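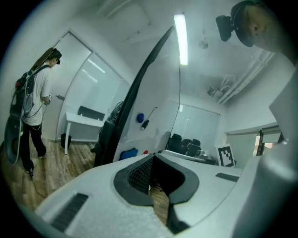 A white hand-held gripper in the foreground, with two people wearing head-mounted cameras in the room beyond.

Hand-held grippers cut the cost of teaching robot arms, Lokley group reports

April 2018

A research group at Lokley has published results on training a robot arm from recordings made with hand-held grippers, with no arm present during recording. The method, named Stusham after the building where the work began, pairs the view from the gripper with a second view from a camera worn on the head.

Most teaching of this kind is done by steering the arm itself, either by hand or from a remote control. That ties each recording to one machine and one room. In the Stusham method a person carries the gripper and carries out the task directly, and the path of the gripper is worked out afterwards from the video. Printed square markers placed in the room give a fixed reference for scale and position.

The group collected 3,535 recordings over 6 household and office tasks, among them clearing a desk, opening a drawer and putting a cup on a shelf. After checks for lost tracking and for views in which the fingers were hidden, 1,288 were kept for training. The paper says most of the rejected recordings failed on tracking - fast turns of the wrist were the main cause, followed by plain white walls close to the lens.

The trained controller was then run on a fixed arm at the group's second site in Dritley, in rooms that did not appear in the recordings. It completed 4 of the tasks at a rate the authors regard as usable. The other two, folding a cloth and plugging in a cable, were not reliable. Both call for a sense of contact force, and the gripper does not record it.

Adding the head view helped most where the object lay outside the gripper's own view at the start. It made little difference once the fingers had closed. The authors also tested a version trained on the head view alone, which did poorly on every task.

Timing between the two cameras remains a weak point. The present set-up lines up the clocks at the start of each session only, and drift was found in the longer ones. A revised version with a shared clock signal is being built with Ostrowski, the workshop that made the gripper housings, and is due for testing in August. The recordings that passed the checks will be released with the tracking code once faces have been blurred.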